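The Ustarari service, offered by Trellent since March, supplies households with hand-held grippers for recording everyday chores. A subscriber receives 2 grippers and a list of 104 tasks, among them the folding of clothes.
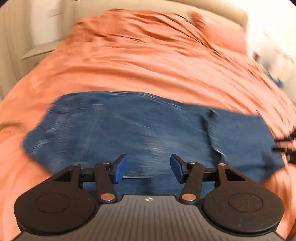
Denim on an orange duvet
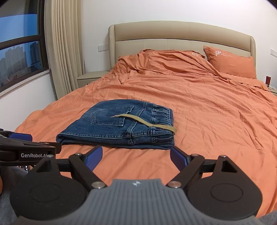
Trellent asks for 12 recordings of each task – a fair demand, in the view of reviewer Tihomir Bošković, though he found the printed guide too brief on heavy cloth.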